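4.2 Budgeting the hand purchase from simulated tray tasks

The purchase question came before the research question, and it shaped most of what follows. Plerine had one equipment line for the year and it had to cover arms, hands, spares and the bench. Two quotes on the table. Fivell – hands with arms as a bundle, longer lead time. Benavides – arms only, hands to be sourced elsewhere. Neither vendor would lend a unit. So every estimate of use and wear in this section comes from simulation, run before any order was placed.

We kept the task set small on purpose. Trays and cubes, two hands, fixed table. The Prisanow costing sheet (our own, see Appendix B) wants three inputs per task: hand-hours, expected contacts per episode, and share of episodes where both hands are needed. The third drives the budget more than the other two together, a second hand nearly doubles the line.
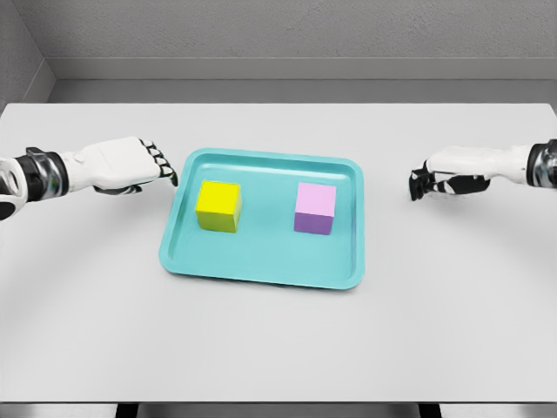 Spare fingers are the item most labs underprice, and we did the same in our first draft. The sheet originally carried a single spare set per hand. After 1,622 simulated episodes we raised that to two, mainly due to contact with tray rims, which the first version of the sheet did not count at all. Rim height therefore matters for cost. With a raised rim like the one on the turquoise tray, and the yellow and pink cubes set apart inside it, a hand coming in from the side has to clear the edge before it can get to either cube. Episodes with a flat mat in place of the tray gave fewer finger contacts, but a flat mat is not what the bench will have, so those runs were left out of the totals.

Of the full set, 171 episodes were flagged for a hand-to-hand near miss. These were not failures. They do bear on what is bought, since a collision between two hands is the single most expensive event in the sheet and neither quote covers it under warranty. We entered it as a reserve and not as a running cost. The reserve is released at the end of year one if unused.

Cube spacing was varied next. Wide spacing favors one hand per cube, close spacing puts both hands over a small area and it is here that the reserve gets justified or doesn't. Arm reach was not a limit at any spacing tried, so the longer Benavides arm option was dropped, this freed enough for the second spare set.

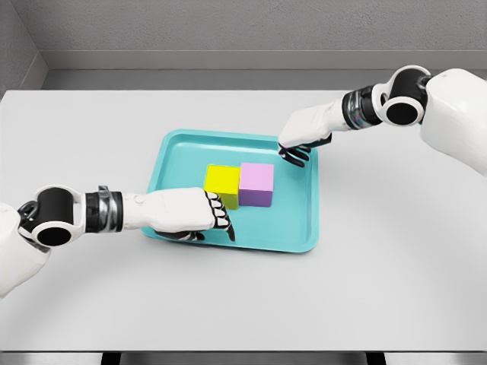 Figure 3. Simulated tray task, cubes adjacent, both hands near the tray.

Lead time is handled seperately. Fivell quoted 90 days from order, Benavides 60, with hands on top of that from whoever supplies them. Orders placed after December fall into the next budget year and the bundle price is not held. We treat this as a hard limit in the plan. A late arrival costs nothing in parts but leaves the bench idle, and idle time is charged to the project at the same rate as use.

Three things the sheet still leaves out: training hours for staff, floor work under the bench, and the cost of a second simulation seat. First one is probably large. The floor work was priced once and then lost in the change of building, we have asked for a new figure. Quotes as held on 20/10/2018 were used throughout, with no currency adjustment. Sensitivty to the wear rate is given in Table 5 – doubling it does not change the ranking of the two vendors, only the size of the gap.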